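How to pack a keepsake box

Small personal items tend to spread across drawers and shelves until a move forces a decision. A single shallow box, packed in a fixed order and labelled on the outside, keeps them together and makes any one of them easy to find. The method below suits mixed contents: cloth items, books, cards, soft toys and the odd household tool that has earned its place.

What you need

An open cardboard box with rigid walls and a separate lid
White tissue, acid-free if you can get it
A soft pencil and a plain index card
A tape measure
A flat surface larger than the box on every side. A made bed is suitable and saves bending.

Choosing the box

Measure the largest flat item first, usually a book. The inside of the box should exceed it by a finger's width on two sides. The Kelberg box in the medium size measures 206 mm across the inside and takes most paperbacks lying flat. The Ronlow is deeper but has thinner walls, and it bows if anything is stacked on top of it. Check the depth with the lid on, as some lids sit well below the rim.

A pale interior is preferable. Small cards and loose buttons show up against it, and dye is less likely to mark cloth.

Packing order

1. Lay the empty box on the bed with its long side towards you. Smooth the cover beneath it so that the box does not tilt.

2. Place books and other flat, heavy items on the base. Turn the spines to the same side.

3. Put cards and booklets beside the books or on top of them, face up. Do not slide them down the side wall, where they curl.

4. Fold cloth items loosely. Hold each by its seam or hem and lower it in; do not press it down. Leave sewn-in tags on the outside of the fold.

5. Add soft toys and crocheted pieces last, with nothing on top of them. Stalks, leaves and petals flatten quickly under a lid.

6. Wrap hard tools separately. A tape measure in a plastic case can dent a book cover, so give it a corner of its own.
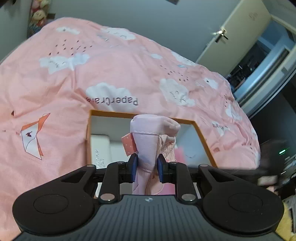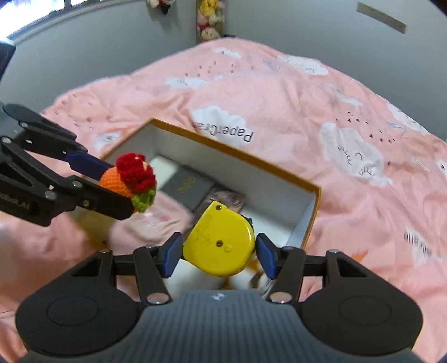
Should the cloth items be washed before they go into the box?

Wash anything that can be washed, and leave it to dry for a full day after it feels dry to the touch. Body oils and starch both attract insects, and slight damp in a closed box will produce mildew. Knitted and crocheted pieces with stuffing are better surface-cleaned with a barely damp cloth. Anything too old or fragile to clean should be wrapped in its own sheet of tissue, away from the rest.

Labelling

Write the contents on the index card in the order in which they were packed, heaviest first. Pencil is better than ink, as it does not transfer and can be corrected when something is taken out. Fix the card to the short end of the box, where it can be read on a shelf. Put a second copy inside the lid.

Storage

Keep the box off the floor and away from outside walls. Under a bed is acceptable if the box stands on a slatted tray such as the Stilavik. Lofts are too hot in June and too damp for the rest of the year.

Open the box every 9 months. Refold the cloth along different lines, replace any tissue that has yellowed and check the corners for dust or insect casings. Return the items in the same order and amend the card if needed.

Text by Triin Vaher. Box measurements checked by Gonçalo Neves. Last revised 8 October 2019.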